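Food handling cell — setup rules before you run anything

Quick version, for the Tromside bench. Updated 2025-07-25. Full thing is in the Fukley binder, section 4.

1. E-stop first. Press it, check the arm drops out, twist to release, reset. Every shift, every operator. No test, no run.
2. Keep a clear path to the button. No coats, no trays stacked in front, no leaning over the arm to get at it.
3. Speed cap is 175 mm/s while anyone is inside the tape. Dont raise it to save time. 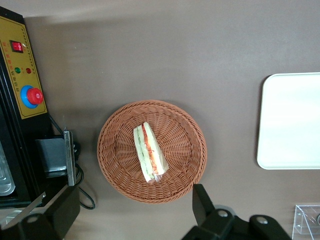

Grip settings next. Start low and go up in small steps — wrapped food squashes long before the force reading looks wrong. With a wedge in film like the one in the basket, close on the bread sides and stay off the crimped seal, it tears. Bread marked or film split? Bin it, drop the force, go again.

Cables: anything looped on the tabletop gets clipped down before the first move. Check the full wrist sweep by hand, 2 passes, slow.

Log it. Initials, force value, e-stop test yes/no. Form 2129, top drawer. Blank line means teh cell stays off till somebody redoes the checks.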